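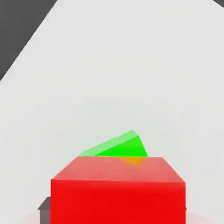
Notes for Illton library talk, 16 January 2024

Slide 1. Title
Wait for the door to close. Say my name, Radosław Jabłońska, and that questions are fine at any point. Handouts are on the side table, one per household please.

Slide 2. Why color names are a mess
Start with the paint chart story. I ordered "brick" from Zalewska for the back hallway and got something close to orange. Their "brick" and the Skutura "brick" are two separate colors. A name on a can is a sales word. The number under it is what you write down.

Slide 3. Hue, value, strength
Define all three slowly. Hue is the family: red, green, blue. Value is how light or dark. Strength is how much gray is in it. Most people who say they picked the wrong color picked the right hue at the wrong value. Pause here and ask who has done this.

Slide 4. Light changes everything
North windows, south windows, bulbs. Tape the sample card up and look at it at breakfast and again after dinner. A wall facing the window reads lighter than the one beside it, same can of paint. Ceilings usually read darker than you expect.

Slide 5. Neighbors
Red next to green makes both look stronger. Pass the two cards around, then the same red on gray. If time is short, skip the gray.

Slide 6. The Vunar house
Built with 19 rooms, all repainted over one winter. Records list 1528 as the hallway color, which is a chart number and not a year. Someone always asks. The owners tested it on a board first and kept the board, which I have seen. It has faded a lot on one edge.

Slide 7. How much to buy
A 900 square foot apartment does not need 900 square feet of paint. Measure walls, take off doors and windows, multiply by two coats. Do the sum on the whiteboard with the room we are in.

Slide 8. Questions
Stop by 50 minutes. Mention the March session on stains and varnish, sign-up sheet at the desk. Collect the cards back, I was two short last time.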